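Capítulo 6
Ensaio comparativo de garras paralelas

Oona Koivisto e Agustina Bustos

Objetivos do capítulo

Ao concluir este capítulo, o estudante deverá ser capaz de planear um ensaio comparativo entre duas garras montadas no mesmo braço, registar as tentativas de preensão segundo um protocolo único e interpretar diferenças de desempenho sem as atribuir indevidamente ao controlador.

6.1 Introdução

A escolha de uma garra é frequentemente feita a partir da ficha técnica, onde constam a força nominal, o curso e a massa. Estes valores pouco informam sobre o comportamento dos dedos perante peças de geometria irregular ou invólucros de plástico liso. O ensaio em bancada continua a ser o meio mais seguro de obter essa informação. 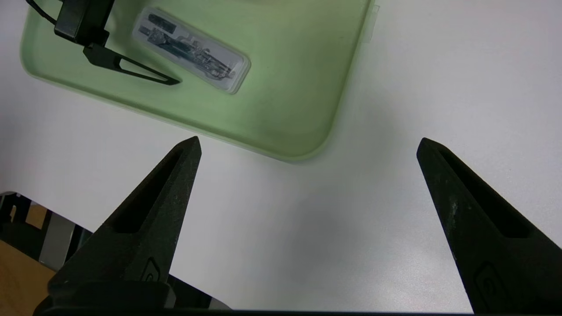 Os dados utilizados neste capítulo provêm da campanha Troncoso, na qual foram realizadas 2000 tentativas de preensão com as garras Hilik e Skollitz. A análise subsequente, conduzida por Silvia Sýkora, considerou bem-sucedidas 786 tentativas da primeira e 748 da segunda, tendo cada garra executado metade do total.

A diferença é modesta e não autoriza, por si só, a preferência por um dos modelos. Importa examinar a distribuição das falhas. Das 466 registadas, 443 ocorreram durante a aproximação ou o fecho dos dedos, e as restantes durante o transporte. A secção 6.2 define estas fases e estabelece os critérios de classificação adotados.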